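Chore robotics

Chore robotics is the branch of automation concerned with work that most people learn by the age of ten and avoid from then on. It covers folding, wiping, sorting, loading, unloading and serving. The field is usually distinguished from industrial robotics, in which a machine does one thing in one place very many times, and from consumer appliances such as the dishwasher, which does the job well provided a person does the first and last part of it.

Background

Factory arms have been welding and stacking for decades, and for much of that time it was assumed that the kitchen would follow shortly. The kitchen has taken longer. A car door arrives at the same spot in the same orientation, while a sock arrives however it likes. Objects in the home are soft, slippery, see-through, nested inside one another or stuck to the shelf, and their owners move them without notice.

The same trouble is found on shop floors wherever work is still done by hand. Packing mixed goods into a carton, threading a cable or peeling off a backing film all remain largely human jobs.

Measuring progress

There is no agreed test. The Barkuvholm list, widely quoted and just as widely complained about, sets out 61 household tasks, from "put spoon in drawer" to "make bed, cat present." A task counts as done if the machine finishes without help and without breaking anything the owner would mention. Speed is recorded but not scored, a rule thought to have been adopted out of kindness.

In the Faltix trials, a two-armed machine was given 300 attempts at clearing a table and completed 162 of them. Supporters noted that this was more than half. Critics noted that it was also a description of a teenager. The average successful attempt took 420 seconds, during which the table could not be used for anything else.

Food handling

Food is considered among the harder categories. Slices slide, bend and cling to their neighbors, and a grip firm enough to lift one may be firm enough to ruin it. Foil trays add a difficulty of their own, being about as easily dented as the contents. Moving a single portion from tray to plate calls for judging where one slice ends and the next begins, a skill also unevenly spread among wedding guests.

Two white arms with black two-fingered grippers, a foil tray of overlapping yellow-orange slices, and an empty pink plate to serve onto. 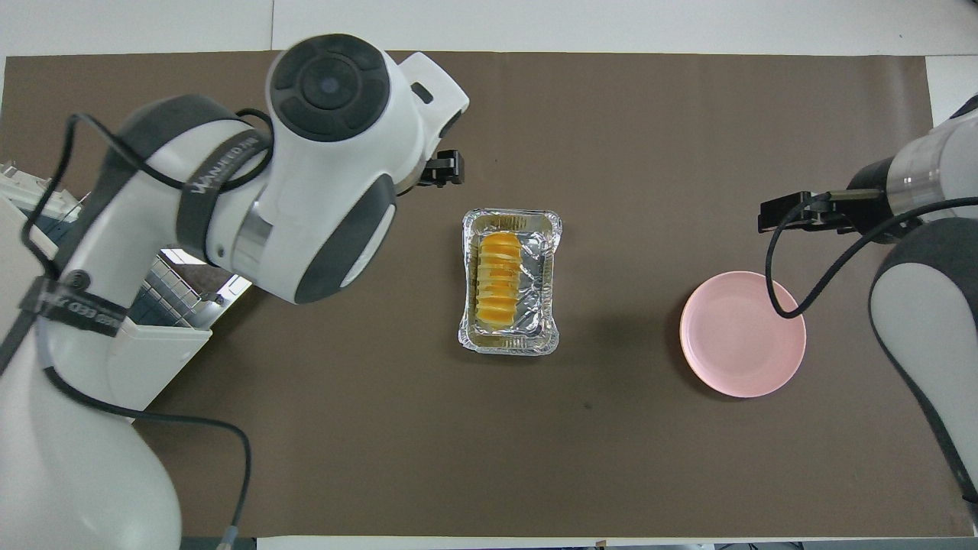 Outlook

Opinion is divided. The Weerakoon school holds that general household machines need mainly more practice, and that enough recorded attempts will cover most kitchens. The rival Clornico approach favors changing the kitchen, with stiffer packaging, marked shelves and plates that stay where they are put. Households asked to try the second approach have tended to express support for the first.

See also: Dishwasher; Gripper; Laundry folding; Takeout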